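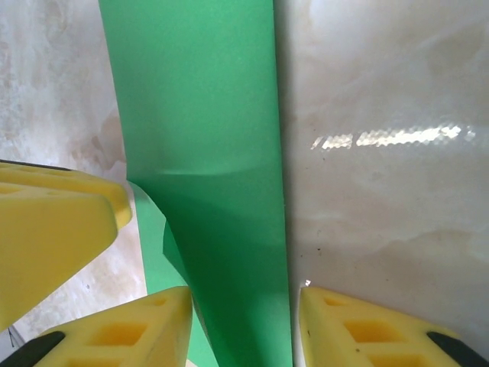
What's the best paper for learning to fold? Plain, thin, cheap paper in one solid color, and a lot of it.

Print | E-mail this article
Reading time: 4 min

I wish someone had told me that before I spent my first month's allowance for this new hobby on handmade sheets with gold flecks in them. They were gorgeous! They also cracked along every fold, and I still have most of them in a drawer because I can't bring myself to use them or throw them out.

My folding life started in a back room in Resdale, at a class run by Nomvula Mthembu, who teaches in the evenings and keeps a pack of 100 sheets under her chair for people like me. Green, mostly. She buys whatever color the shop has too much of, and that September it was green, so for weeks everything I made was green -- green boats, green boxes, a green crane with a neck like a bent drinking straw.

Her first lesson was all about the crease. You line up the edges, hold them, and only then do you run your nail along the fold. I always wanted to crease first and line up later (I'm like that with furniture too), and I'd end up with a point that wasn't a point at all, just a sort of blunt little nose. Nomvula would look at it for a while and hand me another sheet.

The table matters more than you'd think. At home I'd been folding on a place mat, which has just enough give to make every crease mushy. A hard, smooth top is so much better, and if you have a shiny one, shift your lamp to the side so the glare doesn't hide your fold lines. I moved mine 10 inches and stopped squinting. 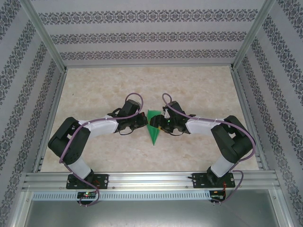

Then there are the long, skinny shapes, and those are where I came unstuck. Anything that narrows down to a tip stacks up layers, and the layers creep. Sota Tamura, who sat across from me and had been folding since grade school, showed me how to leave a hair's width of space at the center line so the paper has somewhere to go. I did it wrong for two more classes and then one night I did it right, and I may have yelled.

He's also the one who got me onto translucent paper, which he orders from a shop in Ashby called Lavevora. It shows every layer as a darker band, so your mistakes are right there for the whole room to enjoy, but hang a finished piece in a window and oh my goodness. Go easy on it, though. Fold it back and forth too many times and the crease turns pale and stays that way.

I'm working on a garland for my sister's porch now, all cones and wedges, tips down. She asked for blue. I still have a lot of green.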